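Kellau house meeting - minutes
6 December 2025, downstairs workroom

Minutes by me again, so apologies in advance for the spelling. Oldřich Kadlec took the chair, Zdeňka Brabec brought poppy seed cake, and we started late because of the cake.

Last minutes: approved. Zdeňka wanted it noted that she never agreed to paint the hallway in May, she only said May would be a nice month for it. Noted!

Heating: Oldřich called Dradix and they can send someone to bleed the radiators, but the earliest slot is in 14 days. We said yes. Zdeňka has a spare heater upstairs if anyone gets cold before then.

Shelving: the quote from Paltent came in higher than any of us liked. We talked it round and round and in the end agreed to order two units now and look at the rest in spring. Oldřich will write to them.

Workroom floor: this one took up most of the meeting. The marble tile looks lovely when it's clean, but after a building day it's all bits of packaging and torn cardboard, and the small scraps of clear plastic are the worst - they hardly show up against the white and gray. I said we should sweep everything into one pile in the middle and pick it up with the long-handled dustpan before anybody goes home.
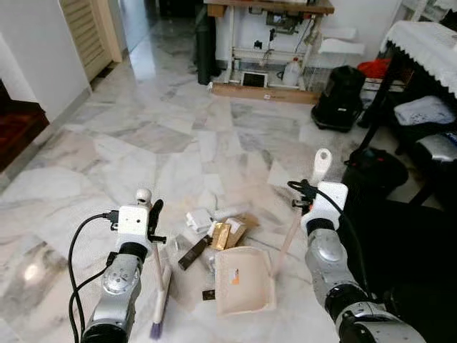

Oldřich would rather go straight in with the vacuum, and Zdeňka said fine, as long as he's the one who empties it (he went a bit quiet). So we settled on broom and dustpan first, vacuum after for the dust. Cardboard goes flat into the paper bin. Anything that could be a part and not trash goes on the work table, and Trnka gets asked before it's thrown out.

Sweeping turns: Zdeňka the first week, then me, then Oldřich. We'll try it for four weeks.

Any other business: the side door still sticks. I'm bringing wax.

Closed at 4, cake all gone.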